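実習ノート 第4回「指先を比べる」

担当:Flora Baxter

アームの値段を自慢する人は多いが、物に触るのは指先の数センチである。今回はZiltexの樹脂指とRukerの標準指を同じ手順で比べる。制御器はどちらもClitusを使う。設定を途中で変えた班は、最初からやり直し。

## 1. 空の状態で見る

把持の前に、手首カメラの映像で左右の指先が両方写ることを確認する。机のごみは拭いておくこと。黒くて細いものは、画像処理にとって立派な「物体」である。
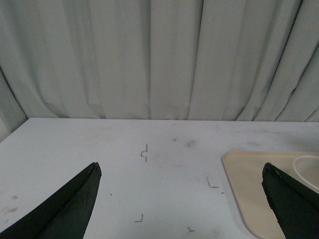
Braulio Ayala:しきい値を上げれば、拭かなくても済むのでは? 去年の班は300で通していました。

通してはいた。マグの取っ手も一緒に消えていたが。しきい値は257のまま動かさない。

## 2. 対象物を置く

対象はマグ一つ。取っ手の向きは毎回記録する。「だいたい右」は記録とは呼ばない。
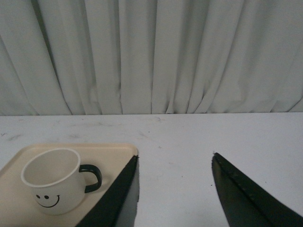 図2 手首カメラから見たトレイ上のマグ。取っ手は右向き。

指を閉じる前に、開き幅と指先の高さを読み取る。カメラの画像では左右の高さがずれて見えることがあるので、目視だけで「曲がっている」と報告しないように。毎年、無実の指が一本は交換される。

## 3. 背景を取り直す

マグをどけ、トレイは残して背景画像を撮る。カーテンのひだも背景の一部なので、撮影後は触らない。

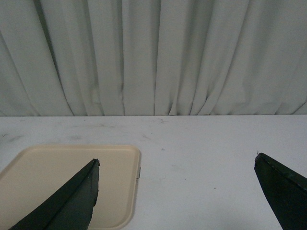

最終更新:金曜 16時(手順3を修正)

背景差分が荒れたときは、照明を疑う前に指先の縁を見る。すり減った縁は輪郭の検出位置を少しずつずらす。ソフトの不具合として報告された件の多くは、これで片づいた。

## 4. 縁をつかむ

手首カメラだけでは奥行きの判断が甘くなるので、頭部カメラを併用する。マグは机に直接置き、トレイから離す。一方の指を縁の内側へ入れるときは、
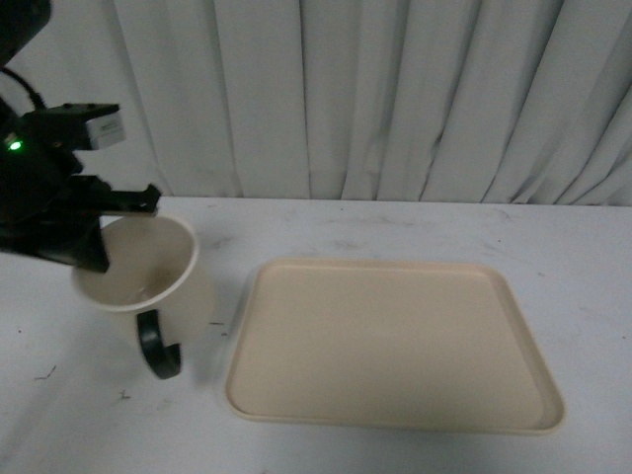
速度を下げ、内壁に触れる手前で一度止める。停止位置を読んでから閉じること。Dow式の評価表には「成功」「失敗」の欄しかないが、欄外に滑りの有無も書く。余白はそのためにある。

提出物は評価表と、指ごとの所見を一段落。「Zのほうが良い感じ」は所見に数えない。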